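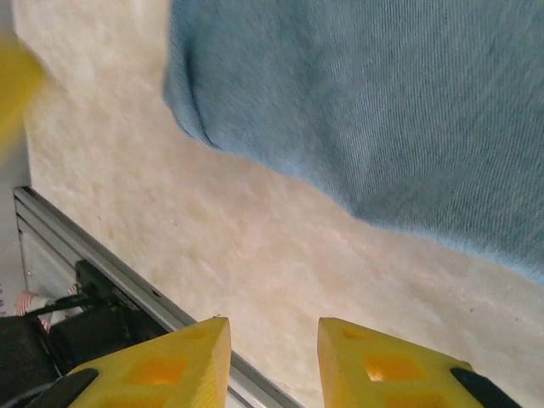 The yellow fingers and the blue cloth at the Cerkine open day, 4th April.

Kamala Unnithan had been talking about towels for most of the morning when I reached her bench, and she showed no sign of running out. "People come in wanting it to make a sandwich," she said. "I say, let's see about the laundry first."

Cerkine opens its workshop in Drarnier to the public once a year, and this year it did so on a Sunday, which meant children, grandparents and a man who wanted to know if the thing could do gutters. (It could not.) Unnithan runs the folding project, known in the building as Privunel. She told me the name was picked in a meeting she missed.

The arm works over a pale surface, with two bright yellow fingers that look as if they belong on a bath toy. I asked whether the color was a safety matter. "It was the color we had," she said. "There was a sale on."

Cloth, she explained, is a miserable thing to hand to a machine. "A box stays a box. You pick up a box, you put it down, you've still got a box. A towel is a different shape every time you look at it." The edges are what matter. If the fingers find an edge, the rest has a chance. If they find the middle, you get what she calls a bouquet.

By her log, Privunel has made 2822 attempts at a fold since the project began. I asked how many had been good. She looked at the arm for a while. "Define good," she said, and then offered a figure of 86 for the ones she would put in her own closet. She is, she admits, strict about closets.

I stayed for almost 17 minutes, long enough to hear a boy of maybe six ask why she didn't just do it herself. "My mother asks me that," Unnithan told him. "Every week – and she has a dryer full of towels."

What comes next is fitted sheets, a subject on which she turned noticeably quiet. A colleague named Wako has been given that job. "He's very cheerful about it," she said. "He's new."

The doors closed at 2. The man with the gutters took a leaflet.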